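Dienstag, 30.1.18

Der Eimer und wir

Seit fast einem Jahr arbeite ich bei Skistis, und viele Leute fragen mich, was ich dort den ganzen Tag mache. Ich antworte meistens: Ich putze, ich trage, und ich lasse tragen. Das Letzte muss ich dann erklären, und deshalb schreibe ich heute darüber.

Unsere Abteilung heißt Hauswirtschaft. Früher waren wir für die Räume zuständig, für die Wäsche und für alles, was man von einem Zimmer in das andere bringen muss. Im Juli hat die Firma entschieden, dass ein Teil von dieser Arbeit an einen humanoiden Roboter gehen soll. Das Projekt hat den Namen Stasemer bekommen. Ich habe bis heute nicht verstanden, was dieser Name bedeutet, und mein Kollege Vlastimil Mikuš, der sonst alles weiß, weiß es auch nicht.

Am Anfang hatte ich Angst, das gebe ich zu. Ich komme aus einem Beruf, in dem man mit den Händen arbeitet, und wenn eine Maschine auch Hände hat, dann rechnet man im Kopf. Wir waren damals 5 in der Abteilung. Wir sind auch jetzt noch 5, aber die Tage sehen anders aus. Wenn der Roboter übt, gehe ich vorher durch den Raum und schaue, wo das Kabel liegt. Danach schreibe ich in eine Tabelle, welcher Weg gegangen wurde und ob jemand eingreifen musste. Bis Weihnachten hatte ich mehr als 1.000 Zeilen geschrieben. Mein Deutsch ist davon besser geworden, mein Rücken auch.

Die häufigste Übung ist der Eimer. Ein Mensch denkt über einen Eimer nicht nach. Man nimmt ihn, man geht, man stellt ihn hin. Für den Roboter sind das viele einzelne Probleme: den Rand greifen, das Gleichgewicht halten, mit dem Knie nicht anstoßen.

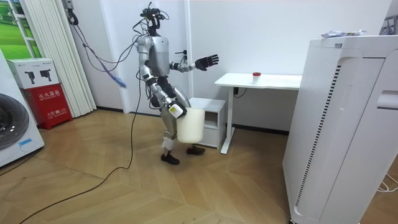 Unterwegs im Übungsraum, den Eimer in der Hand.

Mit dem Boden bin ich streng. Fischgrät ist schön, aber man sieht jeden Streifen, und der Roboter trägt Schuhe wie wir. Ich habe verlangt, dass die Sohlen jeden Morgen abgewischt werden. Die Techniker haben zuerst gelacht, jetzt machen sie es selbst.

Was sich für uns wirklich verändert hat, ist das Gespräch. Früher kamen die Ingenieure nicht zu uns. Jetzt fragt man mich, wie ich einen vollen Eimer durch eine Tür bringe, und ich muss es langsam vormachen. Kiros Tesfamariam aus der Wäscherei hat an einem Nachmittag 25 Mal hintereinander ein Handtuch aus der Trommel genommen, damit sie die Bewegung aufschreiben konnten. Er war danach müde und auch ein bisschen stolz, glaube ich.

Es gibt auch Dinge, die mir nicht gefallen. Die Übungszeiten stehen oft erst am Abend vorher im Plan, und wer Kinder hat, kann so schlecht organisieren. Mehr Geld haben wir für die neue Arbeit bisher nicht bekommen, obwohl sie mehr Konzentration braucht. Ich habe darüber mit der Leitung gesprochen, höflich, und man hat mir eine Antwort bis zum Frühling versprochen. Vlastimil meint, ich soll es mir schriftlich geben lassen. Er hat wahrscheinlich recht.

Nächste Woche beginnt eine Schulung von 40 Stunden, zwei von uns dürfen teilnehmen. Ich habe mich angemeldet. Wenn ich den Platz bekomme, schreibe ich hier, wie es war.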